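The Round Table

Up at six. Sweatshirt on, the grey one, sleeves already gone at the cuffs. Kettle. No milk. Black tea then, standing up, and the van due at 8 and the front room not even started.

She'd said she would do it last night. She had meant it too. Then the phone, then the bath, then somehow it was morning and the table was still there in the middle of everything, round and black and shining like a pond.

It was the last big thing. The bed had gone in January, the wardrobe after that, piece by piece to whoever would come and fetch it. A man from Leone took the sideboard and scratched the door frame on his way out and didn't say sorry. But the table she'd kept back. Her mother's table. Black marble, white dust on it by noon however often you wiped, and so heavy that in 14 years it had moved perhaps an inch.

Her mother bought it from Ollero, the big shop by the station, when there was still a big shop by the station. £284 and the delivery on top. They didn't speak for a week over it, her mother and father. You could of had a holiday for that, he said. I'd rather have the table, said her mother, and that was that, and they ate off it every night and he never once put a hot cup down without a mat.

Homework on it. Wallpaper pasted on it, just the once. The cat asleep on it in August with all four legs out, because the marble was cold. The letter from the hospital, which sat there a whole weekend before anyone would open it.

Right. Come on.

She pushed her sleeves up and leaned over it. There were only the bits left to sort, the stuff from the kitchen drawer and the cupboard under the stairs, things that didn't belong to anything. Flat things. Wooden things. Half a something and the lid of something else. Keep, chuck, don't know. The don't know pile was winning.

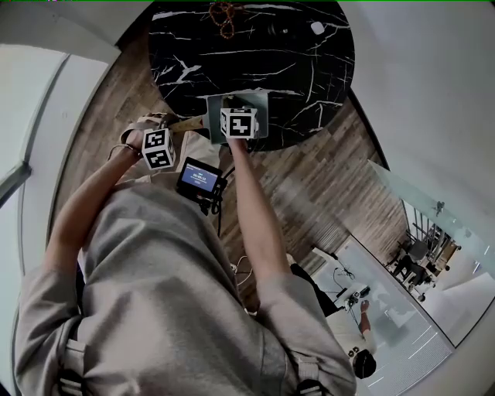

Her back hurt. It always hurt now if she bent for more than a minute, and her mother's had too, and she caught herself making the same noise, that little puff through the nose. She stopped and listened to the room as if somebody else had made it.

Nothing. The fridge. A bus.

She'd rung her brother about it on Sunday gone - no, before that, it was the night of the storm. Do you want the table. Where would I put it, he said, we've got the Flonura one, it folds. She'd seen the Flonura one. It folded, all right. It folded when you leaned on it.

So it was to go to the Plulto people, who had a warehouse and sold things on and gave the money to the hospice. Nice woman on the phone. Any damage, she'd asked. A chip on the underside, where you can't see it. You could feel it though, if you were a child and sat beneath with your hand up, and knew where to feel. She hadn't told the woman that part.

Twenty to. She worked faster. Keep. Chuck. Chuck. A wooden stick off a lolly, from God knows when, with half a joke on it. Why did the. She turned it over and the rest had worn away. She put it in her pocket.

Then there was nothing left on the table but the table. She wiped it down with the sleeve, all the way round, the long way, and her own face came up at her out of the black, a bit blurred, older than she'd have liked. She crouched down, knees cracking, and put her arm under. Felt along. Cold, cold, smooth, smooth.

There.

It was smaller than she remembered. It only just took the tip of her finger.

Outside a van was trying to reverse, that stupid beeping, stopping and starting. Doors. Two men laughing about something. She stayed where she was. They'd knock. They would have to knock, and she'd have to get up off the floor and find the keys and say mind the step, everyone trips on the step.

The knock came. Five knocks, very cheerful.

"Plulto," somebody shouted through the letterbox. "Come for the table?"

She had her hand flat against the underneath of it. She thought about the new flat, the little square room with the radiator in the wrong place. She'd measured it twice. It wouldnt go. It would go if she didn't have a sofa.

"Hang on," she called. "Just hang on a minute - I'm measuring."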